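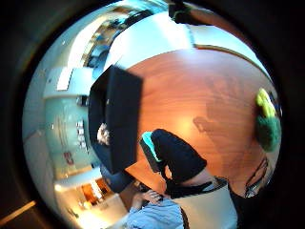

3.2 Equipment planning and unit cost

We planned the purchase around the number of collection sites and let the number of operators follow from it. Each site received a kit consisting of one hand-held gripper with a wide-angle camera, one spare set of fingertips, a charger, and a storage case. Plirnmont was allotted 15 kits and Wastwood, which joined the study in March, was allotted two. All grippers were ordered from Flindlow in a single batch to keep lens and firmware versions the same across sites.

The unit price of a gripper was $210, without the camera. We budgeted cameras separately because their expected service life is shorter and their replacement falls under consumables in our accounting. Fingertips were also treated as consumables. Following the wear model of Zalewska, we set the replacement interval at 42 hours of recorded use and bought stock to match the planned hours at each site.

Three items were underestimated in the first version of the budget. Storage cards were priced for a lower bit rate than the one finally used. Shipping was quoted per order, but customs handling was charged per case. Operator training was entered as a one-time cost, although staff turnover at Plirnmont required it to be repeated. The corrected entries appear in Figure 3, which plots cumulative spending by category against recorded hours.

Figure 3. Cumulative spending by category (grippers, cameras, consumables, shipping, training) against recorded hours, both sites combined. Dashed lines show the first version of the budget.

No fixed robot arm was purchased during the collection phase. An arm and its mount would have been needed only for policy evaluation, and lease terms improved with a later start date. We therefore carried the arm as a separate line with its own approval, so that a delay in evaluation would not hold up the gripper order. Furniture and lighting at the sites were used as found and carry no cost in the tables below.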